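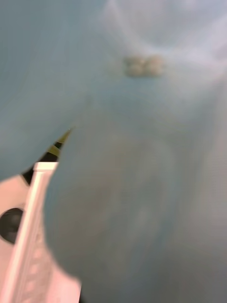

Part 2: Hanging the Sorura shower curtain and getting the liner to behave

If you've come straight from Part 1, your tension rod is already up and you've done the pull test on it. If you skipped the pull test, go back and do it. I've had a rod come down on my head at six in the morning with a full set of rings on it, and I don't want that for you.

I'm writing this for the two-layer set, meaning the fabric curtain on the outside and the plain liner on the inside. The single-layer set uses the same rings, so you can follow along and just ignore the liner steps.

What you need next to you

The ring pack, the curtain, the liner, the little bag of hem weights, a towel you don't love, and a step stool that doesn't wobble. A tape measure too. The paper one in the box is fine, but mine tore on the first day, so I use the one from my sewing drawer.

Unpacking the liner

1. Take the liner out of its sleeve the night before, if you can stand to wait. It has been folded up tight and it will have creases like a road map.

2. Open a window. The new-plastic smell is strongest when you first unfold it, and it was mostly gone from my bathroom by the next evening. (January was a bad month to learn this. Wear a sweater.)

3. Drape it over a door or the back of a couch with the heavy hem hanging down. Don't pull on it. The top edge stretches a little if you tug, and then your holes won't line up with the curtain's.

Caution: please don't iron it. Please don't use a hair dryer held up close either. My neighbor Detlef Strobel did his with an iron through a dish towel, on the lowest setting, and ended up with a shiny patch the shape of Florida. If the creases really bug you, hang the liner first, run a hot shower with the door closed, and let the steam do what it can. What's left will drop out over a week or two of normal use.

Measuring the drop

4. Measure from the bottom of the rod straight down to the floor of the tub. Do this in the middle, then again at both ends. Old tubs slope, and so do old ceilings, and in my house they slope in opposite directions!

5. You want the liner to finish inside the tub, a few inches below the rim, without lying on the bottom. With the standard liner, I set my rod 73 inches above the tub floor and got a nice clearance all the way along. If yours puddles, raise the rod before you think about scissors.

6. If you do have to trim, leave the liner hanging, mark the line with a strip of masking tape, and cut along the lower edge of the tape. Trimming takes off the weighted hem, so you'll need the clip-on weights from the little bag. I'd live with it for a few days before cutting anything. I've never managed to cut a liner longer.

Putting up the rings

7. Count out your rings before you get on the stool. There's one for each pair of holes and a couple of spares, which I keep in a jar under the sink.

8. Open all of them and put them on the rod with the openings facing you. The Flovuren rings have two hooks, a front one for the curtain and a back one for the liner. If your openings face the wall you'll be working by feel with your arms over your head, and it gets old fast.

9. Start in the middle. Hook the center hole of the liner onto the back hook of the center ring, then do the two end holes, and then fill in between. Going from one end to the other works too, but the whole weight hangs off one side for most of the job and it can drag the rod out of level.

10. Do the same with the fabric curtain on the front hooks. Label side toward the tub.

11. Slide everything open and closed a few times. It should run smoothly. If it catches at one spot, that's nearly always the seam where the two halves of the rod overlap. A single wrap of clear tape over the seam fixes it, and Schmieder sells a proper rod sleeve if you want it tidier than that.

Note: on rods longer than 60 inches the overlap lands closer to the middle, so you'll feel the bump more. Same fix.

Stopping the liner from blowing in on you

This is the question I get asked the most. You turn on the hot water, the liner drifts in, and then it's stuck to your leg, cold and clammy, for the whole shower.

12. Wet the inside edge of the tub with your hand before you step in, then press the bottom of the liner against it. That alone does it for me most days.

13. If it still wanders, clip one weight at each bottom corner and one in the middle. On a steel or cast iron tub the magnets inside the weights will hold. On acrylic they won't grab anything, but the weight still helps.

14. Leave a small gap at the end farthest from the shower head. Aiguo Shi, who tested the first set with me, swears by leaving a hand's width. I leave less and mop more, so she may be right.

Caution: don't add extra weights from the hardware store. Too much pull on the bottom hem tears the holes at the top, and a torn hole is the end of the liner.

Looking after it

15. After every shower, pull the liner closed so it hangs out flat. Bunched up at one end it stays damp in the folds, and that's where the pink stuff starts.

16. Once a month, take it down and machine wash it on cold and gentle with two bath towels. A little baking soda with your regular soap is plenty. No bleach, no dryer. Hang it right back up dripping, with the bottom inside the tub.

17. The fabric curtain can go in warm and dries on a line in an afternoon. I give mine a wash when I do the bath mats.

I've been getting about 18 months out of a liner this way. When it goes cloudy in patches that don't wash out, or feels stiff along the bottom, swap it. The rings carry over, and replacement liners come in the same hole spacing.

Part 3 covers the corner rod and the Claltmont ceiling support, which you only need if your tub sits away from the wall on two sides.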